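Caring for Cloths and Mats in a Home Prayer or Meditation Space
Household guidance from the Limidis Centre for Quiet Practice
Revised October 19, 2024

Many households set aside a corner for prayer, meditation or simple silence. The fabrics used there are often handled daily and washed seldom. The following advice is offered to members who keep such a space at home.

Daily care

Shake floor cloths out of doors each morning. Beeswax and incense ash should be lifted with a dry brush before any damp cloth is used, as water drives ash into the weave. Candles should stand on a dish at least 40 cm from any hanging fabric and must never be left burning in an unattended room.

Washing

Cotton and linen cloths may be washed at 40 degrees. Shawls and dyed garments should be washed separately for the first few washes. For hardened wax, place the cloth in the freezer for 25 minutes, crack the wax away with a blunt knife, and press what remains between two sheets of plain paper with a warm iron.

Cloths scented with oil require a soak of 14 hours in cool water with a spoonful of washing soda. Wool and silk should not be soaked in this way.

Folding and laying out

Floor cloths and garments are best sorted on a clean, level surface. Large sheets should be smoothed from the centre outwards and folded along a different line each season, so that creases do not wear into the fibre. 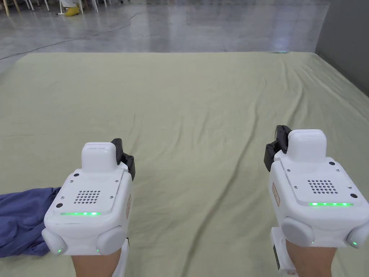
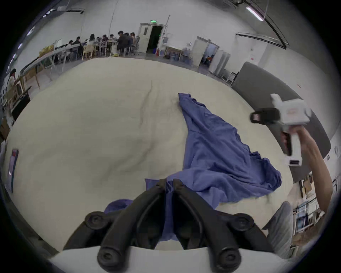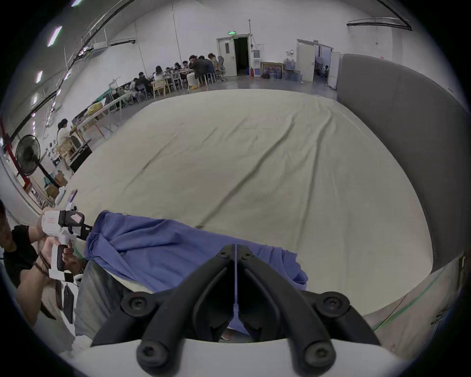
Sheets and cloth on the floor.

Storage

Wrap seldom-used pieces in undyed cotton and keep them in a drawer away from outside walls. Lavender bags should be renewed every August. Plastic covers are not advised for storage beyond one season.

Cushions filled with buckwheat hulls should be emptied once a year and the hulls aired on a tray for an afternoon. The cover may be washed in the meantime. Do not refill it until it is fully dry at the seams.

Members attending the Rullora retreat house are asked to bring their own floor cloth, clearly labelled. Cloths left behind are kept for 25 days.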